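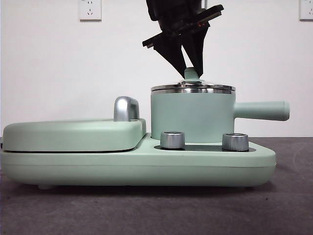

The small saucepan and its lid, on the right half of the unit.

Bear breakfast maker, mint green: three weeks of use

Bought in August from Flurnex for $120, replacing a toaster and an old electric skillet that had both quit. Our kitchen has one short run of counter next to the stove, so the idea was to get breakfast for two out of a single plug.

I should say first that I care more about mornings than about gadgets. We leave the house early and I wanted eggs, something hot on bread, and coffee on the table with no more than 12 minutes of standing around. The coffee comes from a Leitão stovetop pot and that part has never been a problem.

Eggs are fine. Two boil well in the saucepan if you start with hot tap water. From cold it takes too long. Oatmeal works too, but make it thin and stir it, or it catches on the bottom. The lid has a knob on top and I use a dish towel on it out of habit.

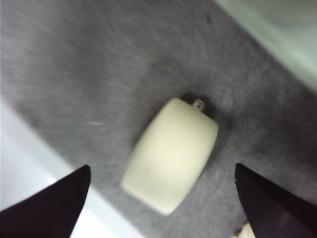

Bread matters more than I expected. Store sandwich bread goes flat and a bit gummy when pressed. A day-old loaf with a firm crust is much better. Butter the outside, keep the cheese away from the edges, and give it a minute to rest before cutting. Frozen hash browns need to be thawed the night before. I now do those in the oven at 225 degrees to keep warm while the eggs finish, which is an extra appliance, so make of that what you like.

Cleaning is a damp cloth and a soft brush. Do it the same day. Egg left overnight is a chore.

I looked at the Udasen model as well. It was $30 cheaper but the store had only the display piece left, and the cord on that one was short.

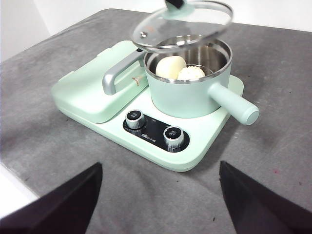

One reader wrote in after the first version of this review to say that pressed sandwiches come out better with the cheese grated, and that sliced cheese is usually still firm when the bread is done. I have tried it twice since and agree. The same reader does not think oatmeal belongs in any machine like this and makes it on the stove.

Four stars. I would buy it again at the sale price.

Posted 17/09/2025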